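August, early

Up at 5:40 because the truck from Heitmann was supposed to come at six. It came at 7. Two men, one of them new, and they put the pallets on the wrong side of the driveway, so the neighbor can't get his trailer out until we move them. I went over and told him. He said he doesn't need the trailer until next month.

The tiles are the right color this time. I opened four boxes from different pallets and laid them next to each other on the grass and they match. We ordered 3,000, with spares. The bill for the second delivery is 1,282, and that includes the fee for taking back the bad ones, which I thought they had agreed to drop. I called and got a recording. Will try again before lunch tomorrow, when the woman in the office is usually at her desk.

Heike Stüber stopped by at ten to look at the rafters over the back bedroom. She pushed a screwdriver into three of them near the wall and it went in further than I liked on the middle one. She wants to cut out the bad part and bolt a new piece alongside. She can do it before the roof goes on if the wood comes from Prernau in time. I asked what happens if it doesn't. She said then the roof waits. She had coffee and left her tape measure on the windowsill.

Afternoon

Moved tiles. Stopped when my back started in. Ate cold potatoes standing up.

The tarp over the east side came loose again in the wind and I tied it down with the blue cord, doubled. The old cord had worn through where it crosses the gutter bracket. I should put a piece of hose over that edge. There is some in the shed behind the bikes.

Letter from the town about the chimney. They want the inspection form sent again because the first one had the old house number on it. The form is the same form. I filled it in at the kitchen table and walked it to the mailbox by the Wireck turnoff, and coming back I saw that the plums are nearly ready on the trees along the ditch. The ones on the sunny side will go first. Last year we missed them by a few days and the wasps had most of it.

My sister called from Vastine. The baby is sleeping now, four hours at a stretch. She wants to come for a week when the upstairs is done and asked when that would be. I said October and then wished I had said November. She also asked about the curtains for the small room. I told her I have the red cloth and have not started, and that I would look at it tonight.
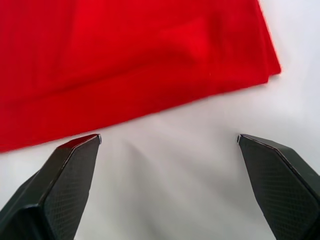
Evening

Did look at it, for a while. I still can't decide whether to line it. Lining costs more and it will hang better, and the street light is right outside that window. I have 300 put aside for the small room and the paint has to come out of that too. Left it for another day.

Rain after eight, light. Went up with the flashlight and checked under the tarp. Dry except for the corner by the chimney, where I put the bucket back.

Call Heitmann. Hose for the gutter bracket. Give Heike her tape measure.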